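Rinilia bench notebook
November 13, 2021

OK, so the gripper dropped out again, and this time I was logging, so at least we've got something to look at. Same symptom as before: you squeeze, the fingers come in nicely, and somewhere in the last bit of travel the position readout freezes and then jumps. The hand itself keeps moving. It's only the number that goes dead, and the log carries on as if nothing happened (I really don't like that part!).

I did 40 closes on the kitchen tools. The first dropout came at sample 1305 and the worst one at 2157, where the reading sat still for some 200 milliseconds and then came back with a big step in it. Everything in between looks clean, so if you only check the start of a log you'd pass it. I did exactly that last week, sorry.

My first guess was a bushing binding. Took the load off, worked the links by hand, no grit, no catch, very little play. Fine. Second guess was the Flestevwood logger, so I swapped in the spare and got the same freeze. That leaves the cable, and when I held the cable away from the link with one finger and squeezed, I got a clean run. Let go, squeezed again, dropout. Did that back and forth until I was sick of it and it never once broke the pattern.
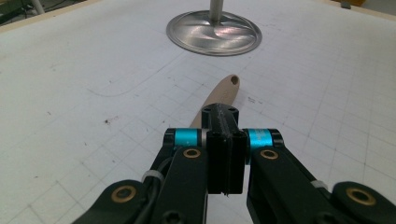 Gripper over the wooden handle, cable tied to the left arm.

So I think the tie is anchoring the cable too close to the joint and all the bending happens in one short piece. I haven't cut the jacket open yet, so a cracked conductor is still a guess. Could be the crimp at the plug too.

Still to do:
New cable from the Jelínek box, with a proper loop of slack at the joint.
Move the tie farther down the arm, and snug only, no yanking on it.
Make the logger complain if the reading doesn't change while the fingers are moving.
Go back through the Urnico logs and mark the bad stretches. Please don't use any of them for tuning before I've done that.

I've unplugged the gripper and put tape over the connector. Leave it that way, please, I want the old cable in one piece when I open it up.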